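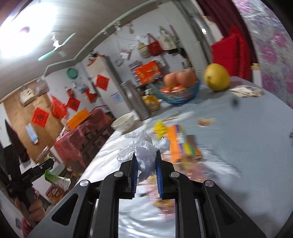 The Good Cloth

My aunt's tablecloth was bought in July, in the market at Multutside, from a man who swore it would outlive her. She took this as a challenge. By autumn it had survived gravy, candle wax and my uncle's attempt to iron it, and she had begun to speak of it as you might speak of a lodger who paid on time.

I was staying with them while my flat was being dried out. In exchange for the box room I was to make myself useful, which meant clearing the table after the relations had been. They came in a body, ate in a body, and left behind them something like the beach at Fidov on the morning after the regatta.

"Start with the bags," said my aunt from the armchair. "Then the papers. Leave the fruit."

The fruit was not to be touched at any time. It lived in and about the blue glass bowl, two big orange ones on top and the pomelo alongside, because the pomelo had been too grand to fit. It had come from my uncle's old employers, Aigner, who had given him one every year since he retired and had never once asked whether he liked it. He didn't. He was waiting for it to go off, so that he could throw it away with a clear conscience, and each morning he came down in his slippers and turned it to see how the dark spot was getting on.

"Coming along nicely," he would say.

Under the oranges were the sweets in the shiny red wrappers. These were for visitors, and so well hidden that visitors never found them. I had found them on my second night.

I picked up a white plastic bag.

"Not that one," said my aunt.

"It's a bag."

"It's a good bag."

I put it down. I picked up a striped packet, orange and purple and green.

"Is there anything in that?"

I shook it. We both listened.

"Leave it, then," she said. "Your cousin may come back for it."

My cousin lived fifty-three miles away and had never come back for anything, including, on one occasion, his wife. I left it. I turned to a pink wrapper, which was surely nothing but a wrapper, and my aunt sat forward.

"What does it say on it?"

"It says there's a prize. You send it to Skeltex and they put you in a draw."

"What's the prize?"

"A tablecloth."

She thought about this for some time. Through the wall my uncle could be heard telling the flask story to the budgerigar, who had heard it.

"What sort of tablecloth?"

"Wipe-clean."

"Ours is wipe-clean."

"You'd have a spare."

"I don't want a spare," said my aunt. "It would only upset him." I wasn't sure whether she meant my uncle or the man at the market. She held out her hand all the same, and I gave her the wrapper, and she smoothed it flat on her knee and put it behind the clock.

So that was one thing cleared. I went to put the kettle on, and when I came back she was up at the table herself, folding the good bag into a triangle and asking me who had been at the sweets.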